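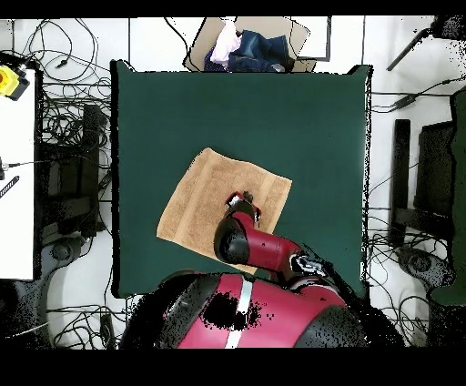 A tan towel on the green cloth.

Culture > Screen > Opinion

4 min read

Bring back the film that ends

I have now given Clarnar nine evenings of my life, and I'd like a couple of them back. The novel it comes from is 303 pages long. I read it on a train trip and finished before the sandwich trolley came round a second time. The series runs for eight episodes plus a "companion special", and by the end of the fourth the heroine still hadn't got off the ferry. In the book she's off the ferry on page six.

I don't mind slow. I've sat through an entire afternoon of Lukáč, the one with the beekeeper and the frozen canal, and came out wanting to shake hands with everybody in the foyer. But that film was slow on purpose. Clarnar is slow the way a queue is slow. Somebody has been paid for eight hours, so eight hours there shall be, and if that means the harbourmaster gets a divorce and a troubled nephew, well, in they come.

You can spot the padding once you know its habits. There's the episode that takes place entirely in the past, in a different colour. There's the dinner party. There's the long drive where two people who dislike each other hear a song on the radio and both go quiet.
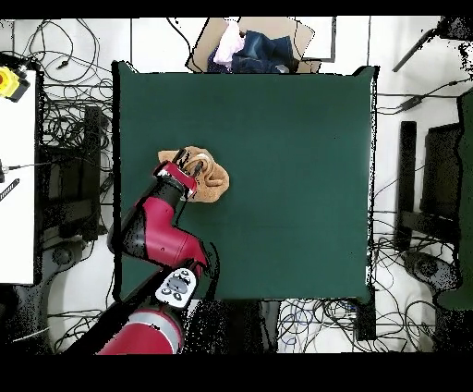

And there's always the cliffhanger, which is resolved in the first minute of the following episode by somebody saying, "Oh, it's only you."

My neighbour loves all this. She says it's like having lodgers who never use the hot water. She watches while doing the ironing, and I suspect the people who make these things know it, which would explain why the characters keep telling each other what has just happened. Zarkbridge did it so often in its second season that I started nodding along, as you would to a relative on the phone.

The defence is always that a series gives the story "room to breathe". Fine, but a story isn't a red wine. The best thing in the Clarnar novel is a letter of 200 words that the brother never sends. It takes a minute to read and it ruined my whole week. On television it is read aloud over shots of the sea, then found by the nephew, then burned, then discussed.

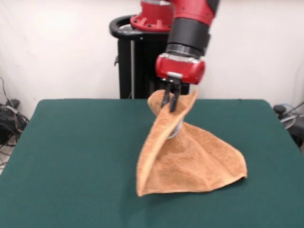

What I'd do with the scissors

Cut it to two hours. Lose the nephew, with my apologies to the young actor, who has excellent hair and was given nothing to do except kick a bollard. Keep the ferry, but have it arrive. Keep the aunt at any cost.

It can be done. Hindent was a doorstop of a book, and the film got it down to under two hours, with a favourite chapter of mine thrown overboard. I sulked about that for a day or so. Then I watched it again – and I've never once watched a whole series again.

Clarnar has been renewed, naturally. There is no more book left, so the second season will be all nephew.

Shares 300 | Comments 41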